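# Grasp planner picks the thin wall over the neck on white plastic parts
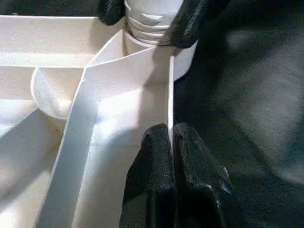
*Wrist camera view, white part on the dark background, one pair of fingers on the threaded neck and one on the thin wall.*

**Ailsa Crichton**
Running the Gruna planner on white molded parts. It scores the thin wall above the threaded neck nearly every time. The vendor says more samples will fix it. I went from 400 to 3000 and got slower plans, same ranking. Is this tuning or a bug?

**Niall Gillies**
I doubt it's the sampler. White on white gives poor depth, and a thin wall looks like a perfect parallel pair. Log the raw score terms before you believe the total — ours had the friction term clipped at 60. Then mask the wall and replan. If the neck still scores low, blame the mesh.

**Bouchard**
update to the latest version, worked for me

**Ailsa Crichton**
Which version? I'm on the latest.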